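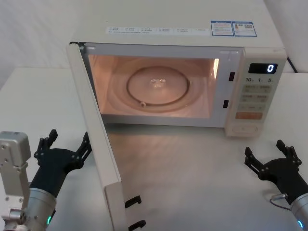 撰稿：Leonie Hapeta｜Wistness 出版社 宣传与版权部
发布日期：2025年10月11日｜发布地：Tolach
可即时刊载，欢迎删节，删得好请寄样报

一本写剩菜的书，Wistness推出《隔夜》

Wistness 出版社今日宣布，Karim Mansour 的新作《隔夜》正式上市。全书192页，分13章，收录30道以剩菜为起点的菜，外加一批作者坚持称为“正文”、编辑坚持称为“离题”的文章。双方最后各退一步，目录里什么都没称呼。

市面上教人做饭的书很多，大部分从一块好肉、一条好鱼或者一筐清晨采下的番茄写起。《隔夜》从第二天写起。第二天的厨房里有半盒米饭、三分之一锅炖豆子、一截没人肯认领的面包，还有用保鲜膜包着的某样东西，包它的人昨晚显然很有信心自己会记得那是什么。

“我家冰箱里最稳定的居民就是剩菜，”Mansour 在序言里写道，“鲜菜来来去去，剩菜有户口。”

从笔记本到书稿

Karim Mansour 此前为多家地方报刊写过餐馆评论，按他自己的说法，是因为吃得慢才被辞退的。离开那份工作之后，他开始记录家里每天剩下了什么、怎么处理的，一连记了730天。笔记本记满了就换一本，封面都沾过油，其中一本泡过汤，那一段的字迹由他的妻子辨认誊写，她顺便更正了若干处关于谁没洗碗的记载。

这批笔记原本没打算出版。Wistness 的编辑 Amancay Herrera 去他家谈另一本书，关于港口小馆子的，已经拖稿很久。谈到晚饭时间，主人端上来一盘用前天的米饭和昨天的烤茄子做成的饼，配一碟酸得让人坐直的酱。Herrera 吃完以后问，那本关于港口的书能不能先放一放。作者答应得非常快，快得让她有点难过。

“我做了很多年饮食类图书，”Herrera 说，“作者交稿的时候，通常会附一张清单，告诉你拍照需要哪种陶盘、哪种亚麻布。Karim 交稿时附的是一只饭盒，里面是第四章。”

第四章讲的是鹰嘴豆。编辑部当天中午把它吃掉了，审稿意见因此写得比平时宽厚。

书里有什么

《隔夜》按照剩下来的东西分章，没有前菜、主菜、甜点这样的顺序。作者认为一个人打开冰箱的时候，脑子里想的从来都是“这个怎么办”，很少有人想“今晚的前菜怎么办”。于是就有了《米饭》《面包》《炖过一次的东西》《汤底》《熟土豆》这样的章名，也有一章叫《客人带来的》，篇幅不长，语气克制，看得出改过很多遍。

《米饭》一章的开头花了不少篇幅谈冷藏：饭煮好以后要尽快放凉进冰箱，别在灶台上过夜，再热的时候要热透，热过一回就吃完，不要来回折腾。作者写到这里忽然严肃起来，全书里他只有谈到米饭、贝类和他岳母时才这样。随后他写了一道用冷饭、鸡蛋和腌柠檬皮炒的饭，又写了一道米饭汤，说后者适合“没有生病但希望别人以为自己病了”的日子。

《面包》一章最长。Mansour 家里买面包的是父亲，吃面包的是母亲，两人对于一条面包该有多大从未取得一致，所以他从小就和干面包打交道。他写了用番茄汁泡软再烤的面包片，写了拿面包屑煎出来的脆壳，也写了一种把面包撕碎浸在蒜汤里的吃法，母亲管它叫“补救”，父亲管它叫“晚饭”。

《炖过一次的东西》是编辑部内部传阅最多的一章。作者的看法很直接：炖菜第二天比当天好吃，这一点大家都知道，可是没有人因此提前一天炖。他建议读者把第二天才吃当作正式的做法，当天晚上吃点别的。有同事问当天晚上吃什么。作者回信说，吃前一天炖的。这封信收进了附录。

《汤底》一章里有全书唯一一处激烈的措辞，针对的是往汤里倒半瓶喝剩的红酒还指望它自己变好的人。作者承认自己属于这类人。

还有几篇文章和菜没有多少关系。一篇写他小时候邻居之间互相送菜，盘子不能空着还，于是一只印蓝花的盘子在两家之间走了许多年，谁也不敢让它停下来；后来其中一家搬走，盘子留在了另一家，母亲把它收进柜子最上面一层，再没拿出来盛过东西。另一篇写各家饭盒的盖子去了哪里，没有结论。还有一篇写他独居那几年怎样学会只煮一个人的量，结论是没有学会。

关于加热

编辑部最初希望每道菜都注明一种标准的加热办法。作者不同意，理由是他不认识读者家里的炉子。折中之后，每道菜末尾有一小段《再热》，分别写到小锅、平底锅、烤箱和微波炉。微波炉这部分写得很平和，没有一般美食作者提到它时的那种歉意：加盖，留一条缝，中途拿出来搅一搅，再让它歇一会儿。煎过的、炸过的不要放进去，除非你已经对酥脆这件事没有留恋。

书里另有一页专门写该扔的时候怎么扔。Mansour 反对把节俭当作胆量比赛。他写道：“闻了三次还在犹豫的东西，第一次就该扔了。我祖母一生节俭，活到很老，这两件事能同时成立，靠的是她扔得果断。”这一页经过多轮校对，编辑部建议读者把它贴在冰箱门上。如果舍不得撕书，可以再买一本，我们对此没有意见。

插图与装帧

《隔夜》没有菜品照片。出版社试拍过，出来的照片诚实得令人不安。炖过两次的茄子在任何光线下都是炖过两次的茄子，摄影师尽力了，加了一枝百里香，茄子看上去像是刚刚收到慰问。

插图改由 Fouad Naciri 绘制，全部是钢笔线描，画的大多是容器：锅、碗、缺口的盘子、用橡皮筋捆着的饭盒。Naciri 平时画的是建筑，对锅把手的受力有自己的见解，曾来信指出作者家中一只炖锅的把手在结构上不成立。作者回复说，这一点他的脚背很清楚。

“画食物很容易画得太好吃，”Naciri 说，“编辑每次看稿都说，再冷一点。我花了好几个月才弄明白怎么画出一碗冷的豆子。”

正文用纸由 Clarkar 纸厂供应，纸色微黄，厂方称之为“燕麦”，作者称之为“隔夜”，书名据说就是这么定的。关于这一说法，Herrera 有另外一个版本，她的版本里是她先想到的。封面做了防水处理，油渍可以用湿布擦掉。我们在编辑部试过橄榄油、酱油和一勺从高处落下的番茄汤，前两样擦干净了，第三样主要落在别的地方。

装订方式可以让书完全摊平。这一条在饮食类图书里不该算新闻，然而凡是拿糖罐压过菜谱的人，应该理解我们为什么要写进新闻稿。

译者的话

本书由 Younes Tawfik 审读各地菜名与方言词。Mansour 的家庭说话时几种语言混着来，尤其在厨房里，尤其在吵架的时候，所以书稿里同一样东西常有好几个名字。编辑部起初打算统一。Tawfik 看完前几章，建议保留，并为此写了一份词汇说明，放在书末。

这份说明原定只有一页，后来写长了。其中关于“剩”这个意思的一条，Tawfik 查到作者家里至少有一种说法指故意剩下的、一种说法指不小心剩下的，还有一种专指剩给晚归者的。最后这种说法现在家里只有作者的姑姑还用，她在电话里纠正了 Tawfik 的发音，一直纠正到她满意为止，然后问他吃了没有。

“我做审读，一般是把作者写错的地方改对，”Tawfik 说，“这次有一半的问题，打电话过去，他们家里自己就吵起来了。我拿着听筒等。后来我学会了在晚饭以后再打。”

首发活动

首发活动将在 Tolach 的 Mrema 书店举行。Mrema 是一家兼卖咖啡的书店，也有顾客认为它是一家兼卖书的咖啡馆，店方表示两种看法都不影响付款。活动当晚，Karim Mansour 将朗读《客人带来的》全章，并与 Amancay Herrera 对谈，话题暂定为书稿的截稿日期。

店里会供应按书中做法制作的几样小食。应作者要求，这些菜会提前一天做好。应店方要求，它们会全程冷藏，并标明所含的坚果、麸质、蛋和奶。对食物过敏的读者请在报名时说明，不要等到咬下去再说明。

来宾不必自带剩菜。之所以写这一句，是因为我们在一次内部试读会上没有写。那次试读会的成果包括一锅身份不明的扁豆、若干同事间延续至今的误会，以及一道后来收进书里的菜，署名“会计部”。

签售在朗读之后。作者愿意在书上写明日期，也愿意应读者要求写上“请于三日内食用”，这句话只对书有效，对菜请参照正文。

明年的安排

有声版定于明年4月发行，由作者本人朗读。录音师请他在念菜谱时放慢速度，好让听的人跟得上切洋葱；作者表示自己切洋葱本来就这么慢。录音期间隔壁房间始终有人在热午饭，其中几声提示音留在了成品里，编辑部听过之后决定不剪。

同样在4月，Mrema 书店会开一个读书小组，每次读一章，带着那一章的菜来。报名表上有一栏询问参加者家中冰箱目前的状况，可以不填。海外版权洽谈正在进行，几家出版社询问能不能加上照片，我们寄去了试拍的茄子，目前没有收到第二封询问照片的信。

至于那本关于港口小馆子的书，它仍在出版计划里。Mansour 说他每天都在想它。Herrera 说她也是。

作者简介

Karim Mansour，写作者，曾任餐馆评论人，现居 Tolach。著有随笔集一种，已绝版，作者家中尚有存货，量大。他与妻子、女儿同住，家里的冰箱经常关不严，原因见本书第一章。女儿目前只吃白色的食物，作者正在为此准备一篇文章，进展取决于她。

绘者简介

Fouad Naciri，插画家，作品多见于建筑类刊物。《隔夜》是他为之绘图的第一本饮食类图书。他本人吃剩菜时不加热，站着吃，对此没有补充说明。

关于 Wistness

Wistness 是一家独立出版社，出版散文、饮食、地方史以及少量卖不动但我们很喜欢的诗集。办公室在 Tolach，楼下是一家裁缝铺，门铃共用，来访者若听到有人问腰围，请往上再走一层。公司的冰箱每逢月底清理，届时无人认领的物品将视为投稿。

媒体联络

样书、书摘授权、作者采访及封面图，请联系 Wistness 宣传与版权部 Leonie Hapeta。采访作者请尽量避开饭前，他那时候注意力不集中；饭后可以，但他会问你要不要带一点走。请带上有盖的容器，盖子我们这边不一定找得到。

书摘可选《面包》或蓝花盘子一篇，刊用时请保留作者署名及书名。《客人带来的》暂不提供书摘，作者的几位朋友还没有读到，我们答应过让他亲自送去。

编者附注

本稿较早的一个版本把会计部那道菜写成了“焗扁豆”。会计部来函指出，那是汤。特此更正，并向会计部致歉，报销单已另行补交。

（完）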